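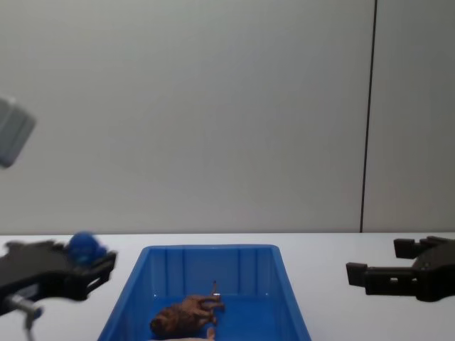
My sister wrote to me that she will believe in household robots on the evening when one of them clears her living room floor without being asked. Until then, she says, it is a very expensive way of moving a toy.

I understand her. She has small children, and in our family tidying is the chore which never ends. But I have been reading and watching a lot on this subject since April, and I think she is a little too strict.

Picking up a toy from a table, with good light and a plain wall behind, is a task that many arms can do now. What I find difficult to judge is the rest. A ball is round and the same from every side. An animal has legs and a tail, and it may lie in any position. The floor at my sister's home has both, and also socks, under the sofa, in the dark.
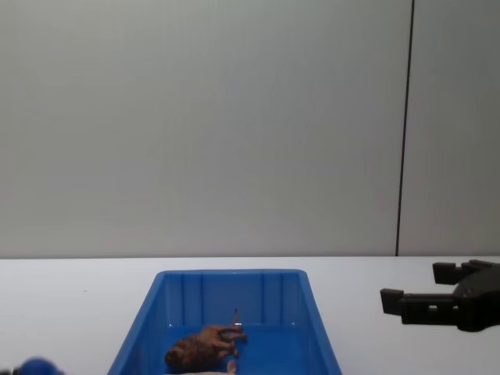

Blue bin, brown animal, one gripper open at the right.

At my work, in the packing hall of Grerkden, we have had a Lokeck arm for 3 years. It lifts 2637 boxes in a shift and does not complain. Last winter a supplier changed the tape on the boxes to a shiny one, and the arm stood still for 18 minutes while two of us read the manual.

So my answer to my sister is: the shop floor yes, in part, and the living room not yet. I would pay 2000 pounds for a machine that only sorts toys into bins. She told me she would rather have a dishwasher that empties itself, and I must admit that I would also like this one.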